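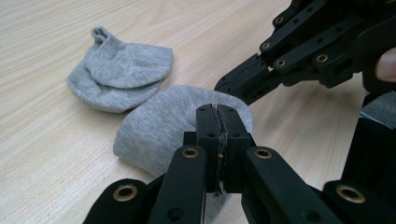
Imprimer — Envoyer par e-mail

Publié le 30/12/2024 par Ilse Baumgart et Si-woo Cha

3. Collecte des démonstrations

3.1 Dispositif

Les démonstrations ont été enregistrées avec deux pinces tenues à la main, une par main, chacune portant sa propre caméra. Aucun bras robotisé n'intervient à ce stade. L'opérateur manipule directement les objets et la trajectoire de chaque pince est reconstruite après coup à partir de la vidéo et des mesures inertielles. Ce choix reprend l'organisation de notre campagne précédente, menée en mars sur des torchons et des serviettes, dont nous avons conservé le format de fichier et la procédure d'étalonnage.

La figure 1 montre une vue prise depuis l'une des pinces pendant une démonstration avec deux chaussettes grises. Les doigts de la pince porteuse occupent toujours la partie basse de la vue, ce qui fournit au modèle un repère constant pour estimer l'ouverture. La seconde pince n'y apparaît que par intermittence. Nous n'avons pas masqué les doigts de l'opérateur lorsqu'ils entrent dans le champ ; des essais préliminaires avec masquage n'ont pas amélioré l'apprentissage et allongeaient le prétraitement.

Figure 1. Vue depuis une pince manuelle : une chaussette grise est saisie entre les doigts, l'autre repose sur la table, la seconde pince est visible en haut à droite.

3.2 Tâche et consignes

La tâche consiste à prendre deux chaussettes posées sur une table, à les superposer, puis à les plier ensemble. Les positions de départ sont laissées libres. L'opérateur lâche les chaussettes au-dessus du plan de travail et commence depuis la configuration obtenue, même si l'une d'elles est repliée ou en boule. Il lui est demandé de ne pas toucher le tissu avec les doigts et de garder les deux pinces orientées vers la table pendant toute la séquence.

Aucune consigne n'est donnée sur l'ordre des saisies. Cette liberté produit des stratégies différentes d'un opérateur à l'autre : certains aplatissent d'abord la chaussette la plus froissée, d'autres la soulèvent par le milieu et comptent sur son poids pour la dérouler. Nous avons gardé les deux cas dans le jeu d'apprentissage, avec une étiquette de stratégie ajoutée à la relecture.

Les séances se sont tenues dans les locaux de Clenmont et sur le site de Jitdale, avec 12 opérateurs. Chacun a suivi une courte période de prise en main dont les essais ne sont pas conservés. Les principales difficultés signalées concernent la saisie d'une seule épaisseur de tissu — les doigts de la pince attrapent facilement les deux couches de la chaussette — et la gêne entre les deux pinces lorsqu'elles travaillent très près l'une de l'autre.

3.3 Tri et annotation

Nous avons enregistré 782 démonstrations. Parmi elles, 111 ont été écartées, soit pour une perte de suivi de l'une des pinces, soit pour un contact direct de la main avec le tissu. Une démonstration où la première saisie échoue mais où l'opérateur se reprend n'est pas écartée. Ces reprises sont peu fréquentes et le modèle en a besoin à l'exécution, où les saisies manquées sont nombreuses.

L'annotation a été réalisée avec l'outil Wemance. Pour chaque séquence, l'annotateur marque le début et la fin de chaque saisie, le moment où les deux chaussettes sont superposées et la fin du pliage. Un second annotateur reprend les séquences dans lesquelles la fermeture des doigts et le contact avec le tissu ne coïncident pas clairement. Les désaccords portent surtout sur la fin du pliage, que nous avons fixée à la dernière ouverture de pince suivie d'un retrait complet.

La synchronisation des deux flux vidéo repose sur un mouvement commun effectué au début de chaque séquence. Un écart résiduel subsiste dans certains enregistrements de Jitdale — il reste inférieur à la durée d'une image et n'a pas été corrigé. La répartition entre apprentissage et validation est faite par opérateur, de sorte qu'aucune personne ne figure dans les deux ensembles. La section 4 décrit l'architecture Magalhães et son entraînement sur ces données.

Ce site utilise des cookies pour mesurer son audience. En poursuivant votre navigation, vous acceptez leur utilisation. Accepter — Paramétrer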